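Speaker notes - Magdalini Michailidis
Talk: Why we wash our clothes too often
September 5, 2026
10 comments 519 shares

Good evening. Wait until the people at the back have a seat.

Begin with the question. Who has put a jumper in the wash after wearing it for one evening? Let them raise hands. I raise mine also.

My grandmother in Brarnumar washed wool two times in a year. Between, she hung it by the open window. She did not know the word "fibre", but her cardigans lived longer than mine.

Now the small survey. We asked the customers of the Lemix repair shop how they decide that something is dirty. We received 1368 answers. Most people wrote that they do not decide, they only drop it in the basket. Pause here - people usually laugh.

Explain pilling slowly. Short fibres come loose, they rub together, they make little balls. The machine rubs much harder than your elbow does.

Then the practical part:
Air it overnight.
Clean the spot, leave the rest.
If you must wash, turn it inside out and use cool water.
Dry it flat. Never hang a wet heavy knit from the shoulders.

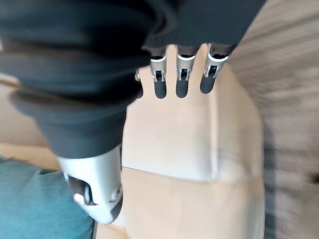
Dark grey fabric with a soft, matt surface, in thick folds.

Say that dark colours show lint first, so we believe they are dirty when they only need a brush. I bring the Cuvard brush, pass it round the first row.

If there is time, tell the story of the coat from Ó Néill. If not, go to questions. Ask them to speak loudly, I do not hear well on the left side.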